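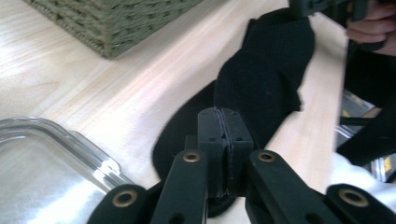
4.3 Bimanual Episode Import and Synchronisation

This section describes how to import paired recordings from two hand-held grippers into Pernine and align them on a common time base before policy training. It applies to tasks in which both grippers hold the same deformable item, such as cloth handling. Single-gripper recordings are covered in Section 4.2.

Before you begin

Confirm that the calibration file for each gripper is stored in the project's calibration folder. Users must hold the Editor role. Requests for access are to be directed to Azucena Galindo, Data Operations.

Procedure

1. Open Pernine and select Import, then Paired Episodes.

2. Choose the folder for the left gripper, followed by the folder for the right gripper. The order determines the arm labels and cannot be changed after Step 6.

3. Set Alignment Source to Jaw Signal. The software matches the jaw-width traces and proposes an offset in milliseconds.

4. Review the proposed offset. If it exceeds 110 ms, select Manual and match the first jaw closure in each trace by dragging the lower timeline.

5. Set Object Class to Deformable. This disables the rigid-body pose check, which would otherwise reject any episode in which the item changes shape between the two grasps.

6. Select Commit. Pernine writes one merged episode for each pair and assigns an episode number.

Note: Tracking may degrade when the second gripper or the operator's hand fills a large part of one camera's view. Segments with fewer than 7 tracked features are shaded grey on the timeline. Trim them or mark them Masked; do not interpolate across them.

Note: Dark fabric held in dark jaws offers little contrast for the segmentation model. Select the Low Contrast profile under Perception and inspect the mask at the point of grasp before committing.

CAUTION: Do not replay a merged episode on the robot cell until the inter-gripper distance limit has been set in the Jestero controller. With both arms holding one item, an incorrect offset can place the fabric under excessive tension or bring the arms into collision.

Error messages

Error 598: The recordings do not overlap in time. Check that both folders belong to the same session.

Error 3: Calibration file missing or unreadable. Restore the file and repeat the procedure from Step 1.

Unresolved errors should be reported to Desta Abera with the import log attached.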